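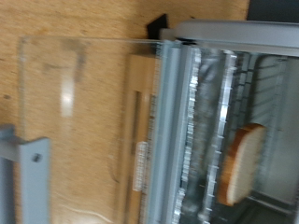

Toaster oven with the door open, on a wooden tabletop

Niltitz Bus Renewal, second progress report
Prepared by: Haruto Miyazaki
To: Huguette Sawatzky, Lavoie Fund
Date: 5/2/21

Dear Mrs Sawatzky,

In this report I describe the work on the town buses since October. The first part of your grant is nearly used and the receipts are in the annex, in the same order as in the budget.

1. Vehicles

Two buses of the Muster type are now back on line 4. They have new brake pipes, new door seals and repaired floors. The third bus, the older Drulla, is still in the workshop. When the side panels were removed, we found more rust in the frame behind the rear axle than the inspection had told us. Gayan Herath has made a drawing of the parts which must be cut out and welded again. I expect four weeks for this work, if the steel is delivered as agreed.
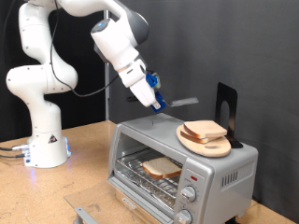 The engine of the Drulla was started two times and it runs evenly. The gearbox is noisy in second gear, but Mr Herath advises to leave it until the frame is finished, and I agree with him.

2. Seats and heating

We ordered 273 seat covers, which is enough for all three vehicles and a small reserve. The first delivery had the wrong blue and was sent back without cost for us. The second one is correct. The heaters under the rear seats were cleaned and one fan motor was changed. Drivers still complain about cold feet on the early service, so we will look at the lower door seal again.

3. Costs

The frame repair will need 1316 euros more than planned. From the painting we can save 700 euros, as the roof of the first bus did not need new paint. I ask for your permission to move this amount to the frame repair. The rest will be paid by the bus company, and Hrvoje Lazarević has confirmed it in writing.

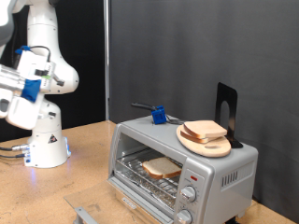

The tyres were bought at the old price and are stored dry. The insurance for the test drives is paid until the end of the project.

4. Next steps

- welding of the Drulla frame
- brake test and inspection
- training of drivers on the new door controls (Mackenzie Sawatzky)
- new line numbers on the front and rear

Please let me know about the 700 euros before we order the steel. The next report will follow after the brake test.

With kind regards,
Haruto Miyazaki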